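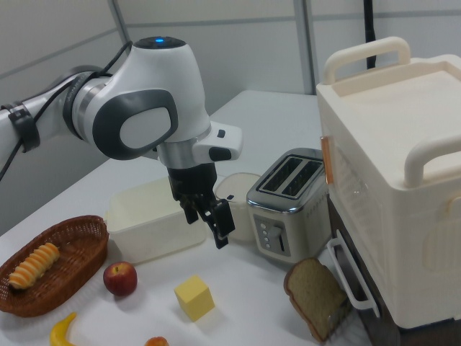

Storage container and cup on a white table

Parkeven Toy Library - Frequently Asked Questions

Last updated 02/11/2020

Joining and borrowing

Who can join?
Any adult who lives or works in Parkeven and looks after a child under eight. That includes grandparents, foster parents and home daycare providers. If you live outside town, write to us first. We can usually say yes, but households in Parkeven get the open spots before anyone else.

What do I need to bring?
A photo ID and something with your current address on it, such as a utility bill or a lease. A bill on your phone is fine. Your child does not need to be with you when you sign up.

How much does it cost?
Membership is $24 a year per household. There is no deposit and no charge per toy. Home daycares pay the same price but sign a different form, so please tell us at the desk which one you need.

How many toys can I take at once?
Four, and one of them can be a large item. Large items have a green tag. Ride-on toys, the train table and the puppet theater all count as large. A puzzle counts as one toy no matter how many pieces it has.

How long can I keep them?
Three weeks. You can renew once by email or at the desk, unless another family has asked for the same toy. We do not renew large items in April, when the waiting list is longest.

Can I reserve a toy?
Yes. Send us the number on the catalog card and we will write to you when it comes back. We hold it for two open sessions and then offer it to the next person on the list.

Is the catalog online?
Only as a list with no photos. It has just over 500 entries, and a few of the older ones still have the wrong age range next to them. Ruby-Lee Henare is working through them shelf by shelf. If the card on the toy and the list disagree, go by the card.

Missing and broken pieces

What happens if we lose a piece?
Tell us when you bring the toy back. For most toys there is no charge. We charge only when the missing piece makes the toy unusable, for example a game with no spinner, and then we ask for half of what it costs to replace. Please look under the car seats before you pay us. Pieces that turn up later can be dropped in the return slot in an envelope with your name on it, and we will refund you.

What if something breaks?
Bring back all the parts, including the small ones. Do not glue or tape anything at home. Margit Skjelbred does the repairs and finds it easier to start from a clean break. Normal wear is expected and you will not be billed for it.

Do I have to count the pieces in the play food sets?
Yes, please. The list is inside the lid. Play food is the group of toys that loses the most parts, mainly plates and anything that looks like a slice of something. Blocks often end up in the same bag, so sort those out before you count.

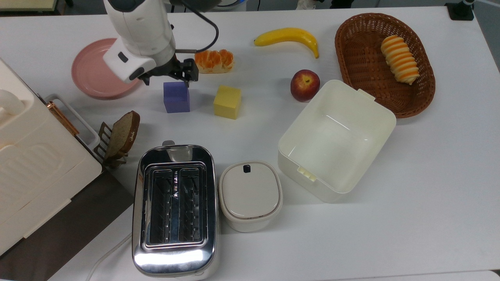 Cleaning and safety

Do I need to clean toys before returning them?
Wipe hard toys with a damp cloth and a little dish soap, then let them dry fully before you pack them. Do not put anything in the dishwasher. Shake out fabric toys but leave the washing to us - some of them shrink. Toys that come back sticky have to sit out a session while we clean them.

How do you clean them?
Hard toys are washed and dried between loans. Fabric toys go through a warm wash in mesh bags. Electronic toys are wiped by hand and the battery doors are checked.

Are batteries included?
No. We take them out when a toy comes back. The card tells you the size and how many you need.

My child is under 2. What should we borrow?
Start with the low shelves by the window, where everything has a yellow dot. Those toys have no small parts. If you have an older child as well, keep their loans in a separate bag at home.

Donations

Do you take used toys?
Yes, if they are clean and complete. We cannot take stuffed animals, car seats, bike helmets or anything that has been recalled. Email before bringing large items, as storage is tight.

Can I donate money for a particular toy?
You can. Last year's gifts paid for the marble run and a new set of floor puzzles. Ask Damian Stępień at the desk for the current wish list.

Finding us

Where are you?
94 Comano Street, ground floor, side entrance. The ramp is on the parking lot side. Strollers can be left in the hallway, but keep them clear of the elevator.

Can I return toys when you are closed?
Small items, yes, through the return slot next to the side entrance. Green-tag items must be handed to someone at the desk.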